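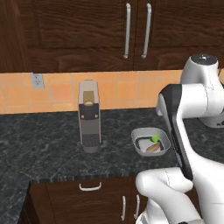

*Dark wood cabinets, orange-peach tile*

**Perine school enrollment – who else got the letter?**

**stoyanova_mom:** Hi neighbors! Our letter says sign-up for the new middle school opens in April, and I am so happy I could cry, because my oldest has been riding the bus to Flendotport for two years now, poor kid. They're taking 267 students to start. Has anyone heard if siblings get in together?

**birnex84:** Siblings go first, page two of the letter. I'd hold the party, though. Perine Elementary has 849 kids, and I don't see how 267 seats covers the ones moving up over the next few years.
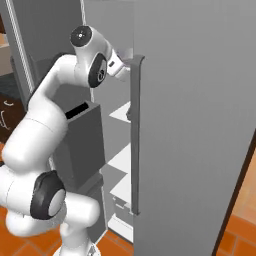
*White arm, gray fridge door*

**stoyanova_mom:** Oh, bless you, I never turned the page over! But most of those 849 are little ones still, aren't they? I'd take a small school that opens on time – we've waited long enough.
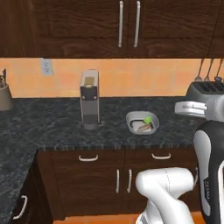 And the bus is no picnic either, with mine out the door at 6:15 and half asleep over her toast.

**oldmapleroad:** Have to side with birnex84, much as I love your spirit. The first plan had room for 190 more. I'd rather they wait a year and build it right.

**birnex84:** Thank you! Bring that up at the April meeting, please.

**stoyanova_mom:** I'll be there too, arguing the other side, and I'll save you both a seat.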